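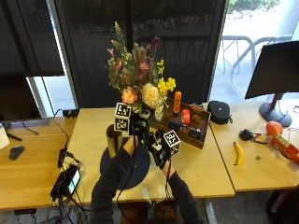

Velley Events: progress report to the Faddale Fund, second period

Work since the last report has centred on the winter supper at Faddale and on the hire stock bought with the grant. The supper had 137 guests at 19 tables, against 12 tables in the original plan. The extra seven were hired from Phillips at the day rate, and the cost sits under line 6 of the budget.

Stock. All linen is now labelled and stored by size. Two of the round cloths came back with wax on them and have been written off. The paper lanterns ordered from Stetska arrived in the wrong shade – replacements are due in July and the supplier will pay carriage.

Lighting. The string lights passed their electrical check. Cable runs in the main hall are still too short to reach the stage end without an extension, so a longer set has been priced.

Staffing. Set-up took until 4 pm, an hour over plan. The table layout will be marked on the floor before the next event.

Spending is within budget apart from table hire. We ask the Fund to approve moving the unspent print money to cover it. A revised budget sheet will follow on Wednesday.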